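Search this site Search Go
Print this page | E-mail to a friend

Why does a car engine need cooling down? 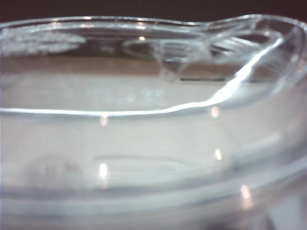

Topic: CARS AND HOW THEY WORK

Engines get hot. Really hot. Inside, tiny bits of fuel are burning over and over, thousands of times on one short trip to school. Each little burn pushes the car along. But lots of the heat doesn't push anything. It just sits there making the metal hotter.

Boiling water in your kitchen is 100 degrees C. The gas that comes out of an engine can be 600 degrees or even more. Ouch. Leave that heat alone and metal parts swell up, rub together and get stuck. Engine ruined. Very big bill.

So how do you get rid of it?

With liquid! It's called coolant. Water mixed with a special chemical called antifreeze. Often pink, green or blue. Looks like squash. IT IS NOT SQUASH. It's poisonous, for pets too, so never touch it and tell a grown-up if you see a puddle under the car.

Where does the coolant go?

Round and round. First a pump pushes it through little tunnels in the engine. It soaks up heat as it goes. Then out through a thick rubber hose to the radiator, at the front, behind the grille (the bit that looks like the car's teeth).

The radiator is full of thin tubes with wavy metal fins. Air rushes through and carries the heat away. Same as blowing on your soup. Then the cooler liquid goes back to the engine and does it all agian.

What if the car isn't moving?

Good question. Traffic jam, no wind. So there's a fan. Clicks on by itself when things get too warm. Next time you're parked up, listen for a whirring noise from the front.

And the thermostat?

A little gate. Cold engines don't work very well, so the gate stays shut until the engine is warm. Then it opens and the coolant can get to the radiator. Clever, and most of them don't even need electricity. There's a blob of wax inside that swells when it's hot and pushes the gate open.

Why antifreeze?

Think of a frosty morning in December. Plain water turns to ice and ice takes up more room than water. It could crack the engine! Antifreeze stops that. It helps stop rust as well.

Do electric cars need it?

Yes, most do. No burning, but the battery gets warm when its working hard or charging fast. So lots of them have coolant pipes too.

Words to know

Coolant: the liquid that carries heat away.
Radiator: where the heat goes out into the air.
Thermostat: the gate that opens when it's warm.

One more thing. Never ever open the cap on a hot engine. The liquid is squashed in tight and can shoot out and burn you. Grown-ups have to wait for it to cool down too.

Shares 738 | Comments 12
Print this page | E-mail to a friend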